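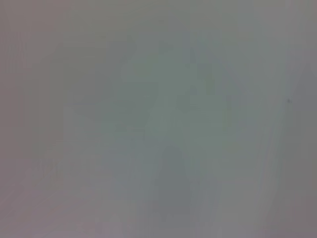 *Fig. 1. Soft greys, with a cooler greenish area in the middle and a darker blue-grey patch low down.*

## Unit 2: Sorting and storing household textiles

These notes go with the practical in the Vulonley room. Bring them with you, along with the record sheet.

### Sorting by colour

Sort in daylight if you can. Greys cause the most trouble, as a grey with some green in it and a grey with some mauve in it look alike until they are side by side. Fig. 1 has both, and the change from one to the other is gradual. Look at it for a moment before you start, then put the sheet down and work from the cloth.

Make these piles:

- whites and creams
- warm greys, pinks and mauves
- cool greys, greens and blues
- anything dark enough to bleed

If a piece could go in either grey pile, put it with the cool ones and write "unsure" on the sheet. Patterned pieces go by their background colour.

### Folding

Shake each piece out and check the hems. Towels are folded in thirds lengthways, then in half twice. Flat sheets are folded in half four times. Fitted sheets are done in pairs: tuck the corners into each other, lay the sheet on the table and square up the sides before folding.

Mending goes in the Pristel tray with a pin at the damaged spot. Do not fold it.

### Shelving

The Kuruc shelves are 88 cm wide. A folded bath towel should take up no more than 20 cm of height for a stack of four. Put the folded edge to the front. Heavy blankets go on the bottom shelf, and nothing is stored on the floor.

Leave a gap at the back of each shelf for air.

### Before next session

Read the Revix booklet, page 69 onwards, on fibre labels. Sort one drawer or shelf at home and note which colours you found hard to place. Record sheets go in the box by the door.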